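Stuffed peppers leak oil on the plate before guests come, how to prevent?

Posted in Kitchen and Cooking, September 23, 2021
1067 views

Hundorel

Hello everybody. I make small red peppers filled with soft white cheese, the kind that is sold in jars with oil. I buy the peppers empty, in vinegar water, and I fill them myself in the evening, because the next day I have no time. I take them out of the fridge when the guests are at the door.

My problem is the liquid. After two hours in the fridge there is already a thin pink water under the peppers, and by the next day the filling is soft and comes out from the top. I have tried with cream cheese and also with a fresh goat cheese, and the goat cheese was a little better. I dry the peppers outside with a paper towel. The filling is cheese, one spoon of yogurt, garlic and chives.

Should I leave out the yogurt? Or must I fill them on the same day? I need them for eight people, so I would prefer to do the work before. Thank you for your patience with my English.

Ackermann

Yes, leave out the yogurt. It is mostly water and the salt in the cheese pulls it out. Also you write that you dry the peppers outside, but the inside is where the vinegar water stays. Put them with the opening down on a clean kitchen towel, and leave them so for the whole afternoon if you can. After this I still go inside with a rolled piece of paper towel.

Fresh garlic also gives some liquid. I use garlic powder for the ones that must wait overnight. The chives I put on top at the last moment.

For the filling, let the cheese hang in a cloth over a bowl, in the fridge, for eight hours. You will be surprised how much comes out. Then mix it with a fork, not with the machine, because the machine makes it thin again. I fill with a freezer bag with one corner cut.

My serving plate is black and I put only a few at one time, the others stay cold in the box.

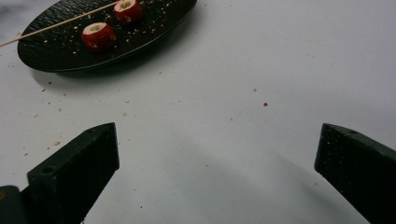
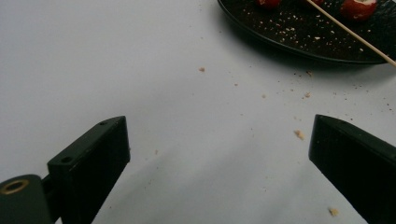
Red pieces with pale filling on the round black plate (first photo).

In the box I keep them standing, close together, with a paper towel under them. If you lay them down, the filling goes out slowly, also when it is thick. Change the paper in the morning.

Furiston

just buy the ready ones in oil, same taste and no work

Brandale

I agree with Ackermann about the cloth, but I would not use garlic powder, the taste becomes too strong the next day. You can cook the garlic whole in a little oil and mash it. I have made it like this since March and the filling stays firm.

One more thing, do not put salt in the cheese before you taste it together with the pepper. Mine were too salty the first time.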